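The Interval
Reading time: 3 minutes

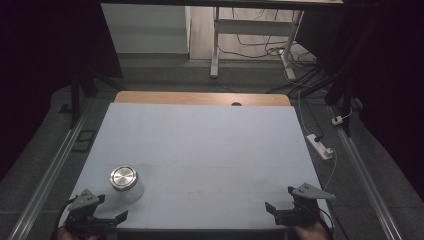 A jar with a metal lid, and two handheld grippers at the near side of the board.

The Prillen Method, as set down in the second edition of the station handbook, required that every demonstration begin with the jar standing and both grippers held clear of it. The operator was to wait for the tone. After the tone the operator was to proceed at an ordinary pace, as one would at home, and was to finish with the hands at rest.

The handbook did not say how long the hands should rest. At Dellumbridge this was regarded as a matter of local custom.

The operator at Station 2 had been engaged in March to record 1,905 demonstrations of the jar task. The programme had purchased its first 1,000 from the Lekulent office, where the work was done quickly and to a high standard, and a policy trained on those demonstrations had opened jars in the Dellumbridge trials with great regularity. It had also, on a number of occasions, opened a jar, closed it and opened it again until the supervisor reached for the switch. The weekly report described this as a failure to recognize completion.

The operator was given no account of the fault. The operator was simply given the grippers, and a chair that was later taken away.

It was the reviewer, working through the recordings in the evening, who first noted the interval. At the end of each demonstration from Station 2 the fingers drew back from the jar and stayed there. The interval was not idle. The grippers tilted by a small amount, first the left and then the right, in the way a person leans to look at a shelf that has just been put up. After that they were still.

The reviewer applied the usual rule and trimmed the intervals from the first 500 recordings. The policy trained on the trimmed set behaved as the Lekulent policy had behaved. The reviewer then restored the intervals, changed nothing else, and submitted the set again before going home.

The result was entered in the record the following afternoon. The arm had opened the jar, placed the lid on the board and withdrawn. It had tilted its fingers, left and then right. It had then remained where it was, and no one in the room had reached for the switch.

A short paper was prepared under the title "Terminal Pauses in Handheld Demonstration." It proposed that the interval supplied the policy with examples of a finished state. The Pangilinan laboratory, to which a draft was sent, considered this sound and asked whether the tilt was necessary. The tilt was removed in a further trial. The arm stopped as before, although the supervisor remarked that it seemed to stop less willingly, and was asked to strike the remark from the minutes.

The operator was interviewed for the appendix. Asked what was being done during the interval, the operator replied that the job was over and it seemed rude to leave at once.

The appendix was shortened for reasons of space. The third edition of the handbook specifies a rest of two seconds.

Contact the fiction desk | Copyright remains with the author | Back to top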